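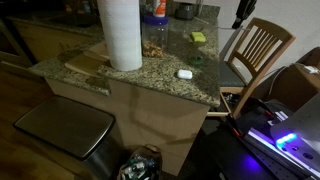
The raised counter in Mavis Hutchins's kitchen, with paper towel and the snack jar at the near end.

Mavis Hutchins has lived in the same house in Kadcombe for 17 years, and for most of that time she has been trying to keep her kitchen counter clear. She no longer expects to manage it.

"It's granite, it's speckled, and it hides everything," she says. "Crumbs, coffee, a lost earring. I wiped around an earring for a week once."

The counter is on two levels. The lower one is for cooking, and two wooden boards stay out on it. She used to store them upright in a cupboard beside the oven but got tired of bending down.

"I use a board every day, so it lives on the bench. Same with the paper towel. I had a holder for it, a metal one, and it kept tipping. Now the roll just stands there."

The raised level is harder. It was put in by the previous owners as a breakfast bar, and Hutchins says she has eaten breakfast at it 3 times. It collects things instead. There is a plastic jar with a wide screw lid that she tops up from the bulk shop, and she's in no hurry to refill it when it gets low.

"If it's full, Emmett eats it full. If it's a third full he slows down a bit."

Emmett Doucet, her partner, has his own view of the counter. He empties his pockets onto it when he gets home.

"I know where things are if they're there," he says. "She puts them in a drawer and then I have to ask which drawer."

In April the two of them tried a basket, bought at the market in Achterberg, where anything small left on the raised level was meant to go at the end of the day. The basket filled up and neither of them emptied it. It now holds clothes pegs in the laundry.

What has worked better is a rule about the far end. Bottles and containers go back there, towards the low backsplash, and the front is wiped down after dinner. Hutchins uses warm water, a drop of dish soap and a soft cloth, then dries it. She was told by a stone supplier to reseal the top and has done it twice. Vinegar is kept away from it.

"I did use vinegar in the beginning. There's a dull patch from that. You'd have to know where to look."

They had a quote to take the raised part out and make it all one height. The repair to the floor alone would have added $500, and they left it.

"I'd only have a bigger counter to put things on," Hutchins says.

Doucet says he would like one stool.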